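Clorkach opens its library of simulated household tasks to research groups

3787 recorded examples of a robot arm doing small jobs about the home, free to use for study and teaching

Clorkach has this month released the first part of Visel, a library of practice runs made to help robot arms learn everyday handling. Each run was steered from start to finish by a person sitting at a desk, with the arm, the room and everything on the table produced by a simulator. The release holds 3787 runs, and we are delighted to be putting it into other people's hands at last!

Learning systems of this kind improve by studying examples. Show one a mug being moved in a single tidy way and it will tend to copy that way, even when the mug has turned or something large is standing next to it. Visel was put together with that in mind. The same short instruction is carried out again and again, with different objects nearby, different lighting and different viewpoints, and by people who each have their own habits at the controls.

One of the largest groups in the release is mugs and bowls. It covers picking up, carrying, placing and setting back down, and it accounts for 2000 of the runs. It was also the group our operators argued about most, in the friendliest possible way. Do you take a mug by the rim or by the handle? Do you come in from above or from the side? We left those choices open, and the recordings are richer for it.
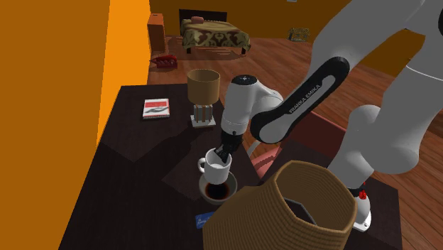 A simulated run from the mug and bowl group, with the gripper at the rim of a tilted white mug.

"I came to this from teaching people to drive forklifts, and I was surprised by how much carried over," said Zarmeena Janjua, who leads recording at Clorkach. "You learn to slow down before you think you need to. You learn that a small correction early on saves a big one later. When a new operator gets the feel of it, you can see it in the path the arm takes, and that is exactly the sort of thing we want the learning system to pick up. I still get a real kick out of watching someone's tenth run next to their first."

Operators guide the arm with a hand controller while watching the simulated room on a screen. A run begins when the instruction appears and ends when the operator marks it as finished or given up. Nothing is tidied afterwards. If the gripper stops halfway, backs off and tries again, the pause and the second try are both kept in the recording.

Runs that were given up are included too. There are 246 of them in this release, each with a short note from the operator saying what went wrong in their own words. Some of the notes are a single word. Others go on for a paragraph, and one is mostly about a kettle. Groups who tested an early copy told us these were among the first files they opened, and several asked for more of them, so we have stopped trimming the notes for length.

The rooms were built by our scene team in a tool called Juleck, which places furniture and smaller items and then checks that the arm can reach what it has been asked to reach. A table in Visel is rarely bare. Lamps, books, baskets and cards take up space, block the view and throw shadows where an operator would rather not have them. The team spent a good part of the spring on shadows alone — longer than anyone had planned — and the difference shows in the finished scenes.

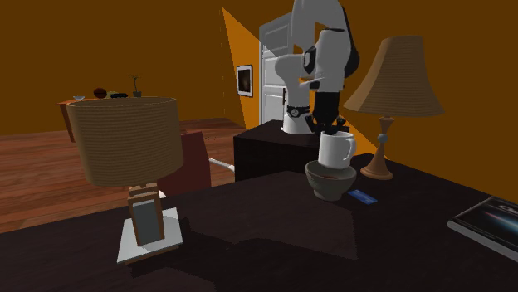
Lighting is set separately from the furniture, so a group working with the library can ask for the same layout under a softer or harsher light and compare how their system copes. Object positions can be changed in the same way. For those who would sooner start small, there is a starter pack of 500 runs with a plain set of instructions, which should suit a student project or a first afternoon of looking around. It loads on an ordinary desktop computer.

Every run comes with the movement of the arm, the opening and closing of the gripper, the written instruction and the views of the room. The instructions are in everyday English, as the operators read them. We kept odd wordings where they made sense to the person doing the task. "Pop the mug in the bowl" sits alongside "place the mug in the bowl", and both are useful to a system that will one day be asked in either way.

Our partners at Thân have been working with the recordings since December and are running a shared series of tests on the mug and bowl group. Their test scripts are included with the release, along with a guide to setting them up. The guide also covers the differences between simulated and real contact, which anyone hoping to move from the simulator to a physical arm should read first. Simulated objects slide and settle a little differently from real ones, and we would like people to go in knowing that.

Recording for the second part of Visel is already under way. It will add drawers, cupboard doors and folded cloth, and the cloth is proving to be tremendous fun as well as very hard work. Janjua's team is also looking for more left-handed operators, having noticed that nearly all of the present group favour the right hand.

Research groups, colleges and schools can request access through the Visel page on the Clorkach website. Requests are read by the recording team and most are answered within a few working days. Questions about the recordings, and reports of anything that looks wrong in them, are very welcome at the same address.

About Clorkach

Clorkach makes simulated rooms and recorded examples for people teaching robots to handle ordinary objects. Its work includes the Visel library and the Juleck scene builder.

Press contact: the Clorkach press desk, through the contact form on the company website. Interviews with Zarmeena Janjua can be arranged on request.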